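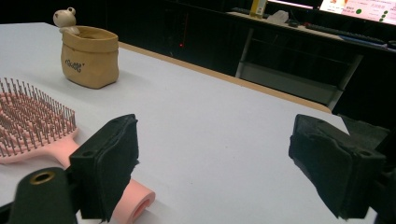

Figure 4. Padded gripper fingers open over the table, with a hairbrush to the left and a small bear in a tan container farther back.

4. Working rules for the hand-held gripper

This section applies to every station that uses the Skustent hand-held gripper with the Rero recording software. Read it before your first session. The rules for fixed arms are in Section 7, and where the two sections differ, follow the one for the tool in your hand.

4.1 Preparing the table

1. Clear the table of cables, cups, tools and packing material. Only objects on the task sheet stay on the surface.
2. Wipe the table with a dry cloth. Use a damp cloth for marks, and let the surface dry before you place anything on it.
3. Place the objects as the task sheet says. Leave at least 2 inches between any object and the table edge.
4. Turn long-handled objects, such as brushes and spatulas, so that the handle can be reached without crossing over another object.
5. Stand light containers on their base and check that they do not rock. If a container holds a smaller object, the two count as one item unless the task sheet lists them separately.

Note: Objects at the back of the table are background items unless they appear on the task sheet. Do not move them between takes.

4.2 Checking the fingers

1. Lock the trigger before you touch the fingers.
2. Press the padding on each finger with your thumb. It should be firmly attached along its full length, with no lifted corners.
3. Remove hair and lint with tape. Do not use solvent on the padding.
4. Check the mounting brackets for play. Tighten the screws by hand with the short key from the kit. Do not use a powered driver.
5. Unlock the trigger, then open and close the fingers slowly. The pads should meet evenly. If one side touches first, stop and go to Section 9, Finger Alignment.

Replace both pads together, even if only one is worn. Pads from the older Stan kit are thicker and must not be mixed with current ones.

CAUTION: Pinch point. Keep your free hand away from the gap whenever the trigger is unlocked. Do not hold an object in place for the gripper to close on.

4.3 Recording a take

1. Start the session at the workstation and wait until every status indicator is green. Do not start with an amber light showing.
2. Hold the gripper over the table with the fingers fully open for two seconds.
3. Move toward the object at a steady, walking-hand pace. Avoid quick turns of the wrist.
4. Close on the part named in the task sheet. For a handled object this is normally the handle. Keep the pads off metal pins, blades and sharp points, which tear the foam.
5. Lift, move and set down. Open the fingers fully before you pull back.
6. Return to the start position and end the take.

A take may run up to 30 seconds. If you drop an object, let it fall and end the take. Mark it "drop" in the log and keep the file. Dropped takes are used later and should not be deleted at the station.

Do not record more than 26 takes without a break. Put the gripper in its stand during the break, with the trigger locked.

4.4 Load limits

The maximum load is 700 grams, including anything inside a container. Weigh any object that is new to the station and write the weight on the task sheet. Glass, filled bottles and anything with an exposed blade need approval from the station lead, whatever they weigh.

4.5 Screens and privacy

Nearby monitors may be picked up by the gripper camera. Before you record:

- close mail, chat and personnel files on every screen that faces the table
- leave only the session window open on the workstation
- turn badges and paper forms face down

4.6 End of session

1. Lock the trigger and unplug the gripper.
2. Inspect the pads again and log any tears.
3. Return the objects to their numbered bins.
4. Sign the station sheet. Sheets for the Dirkamden site go in the tray by the door.

Continue to Section 5, Transferring Files.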